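Kirano opens stackable storage range to households in Grikunthorpe and Pendden

For release: Tue 8 June
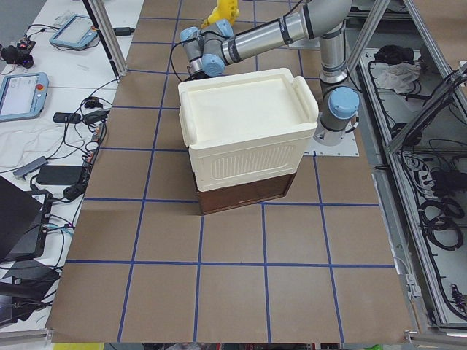

Stacking is what most customers ask about first, according to Harms, the Pendden shop that has taken early orders for the range. Its buyers said in a written comment that people want a bin they can put on top of something they already own, such as an old wooden box or a low chest, and still get the lid off without moving everything else in the cupboard.

Kirano, the household storage company based in Grikunthorpe, is adding a lidded plastic bin to its home range this summer. The bin comes in cream white. It has a flat lid with a raised rim, handle tabs on two sides, and vent slots in the front panel.

The lid is slightly recessed so that a second bin, or a small box, sits inside the rim. The handle tabs are curved and stand clear of the lid. They are part of the design on every size in the range.

Kirano will also sell a dark brown wooden box to go underneath. The box is a little larger than the bin at the base and can be bought with it or on its own. Customers who already have a box or crate at home can use that instead, provided the top is level and at least as wide as the bottom of the bin.

The range is meant for things that are used every week but have no fixed place: spare towels, shoes, craft materials, school jumpers, potatoes and onions. The vent slots let air in at the front, so the bin can be pushed against a wall. Kirano does not recommend it for food that needs to be sealed, and the bin should not be kept next to an oven or a heater.

The company has published a short guide to go with the launch. It suggests emptying one cupboard at a time and sorting the contents on a table or a clear stretch of floor before anything goes back. Strips of tape can be used to mark the surface into squares, one for each kind of item. Whatever fills a square and is used often goes in the top bin. Heavy items go in the wooden box at the bottom. Anything left without a square should be given away or moved to another room.

The guide also covers labels, cleaning and how high to stack. Kirano advises no more than two bins on one box in homes with small children. The plastic can be wiped with a damp cloth and washing-up liquid. The wooden box should be dusted and kept out of damp sheds and garages.

A first batch of 808 bins will go on sale at Harms in Pendden and at the Kirano shop in Grikunthorpe. Of these, 199 will be sold as sets with the wooden box. Orders placed before the end of July will be delivered free to addresses up to 31 miles from either shop. Deliveries outside that area will be charged at the usual rate.

Schools, playgroups and village halls in both towns can apply for one of 50 sets at a reduced price. Applications should be made in writing and should say what the storage is for and where it will be kept. One set will be allowed for each building.

Replacement lids will be sold separately from July. Lids from the earlier Kirano bins do not fit the new range.

Printed copies of the storage guide are available from both shops on request. Trade customers should contact the Kirano sales office in Grikunthorpe for price lists and delivery dates.

Ends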